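I got to the Drorska tearoom ten minutes early and she was already there, halfway through a scone, with a shopping bag full of carpet samples on the chair she'd saved for me. "Move those," she said. "Not the green one, the green one sheds."

She has been fitting and selling carpet in Ullham for most of her working life, and she'd agreed to talk to me on the condition that I didn't use her name and that I bought the tea. Fair enough! I'd come to ask about the trade, and I think I managed four questions in two hours.

How did she start? "My aunt needed someone to carry the other end of the roll," she said. The first job was a staircase in Skokevbridge, 83 steps over five floors, and she wore through the knees of both pairs of pants she owned. "I cried on the third landing. Then I got good at it somewhere near the fourth."

I wanted to know what people get wrong (I was asking for myself, I have a hallway that's bothering me). She put down her knife for that one.

"They pick with their eyes. They stand in the shop and look at a square the size of a book. Take it home, put it on the floor, walk on it in your socks, look at it at 8 in the morning and again with the lamps on."

And color? She's a speckle person, it's almost a religion with her. Plain cream makes her wince. "Plain cream is for people who don't own shoes. A gray fleck will forgive you anything. Crumbs, dog, teenagers." Her own living room has had the same gray fleck down since before her kids left home, and she says she's never once thought of changing it.

We got onto offices, which she likes better than houses because you don't have to move anybody's piano. Her biggest job was the old Grimshaw building, 200 square yards of it, done over one long weekend with a radio that only got a single station. "I can still sing you the tire commercial," she said, and then she did, quite loudly. The next table clapped.

She doesn't do stairs anymore. Her knees put a stop to that, and these days she mostly measures up and lets the younger fitters kneel. Does she miss it? "I miss the smell of a new roll. I don't miss the tacks."
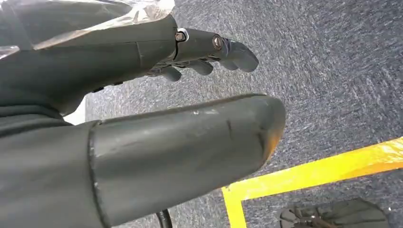 *Gray speckled carpet, the kind she swears by.*

I asked if she'd look at my hallway sometime. She wanted to know how wide it was, and I had to admit I'd never measured it. She reached into her coat and handed me a tape measure. "Tuesday," she said. "Both ends and the middle. And bring that back."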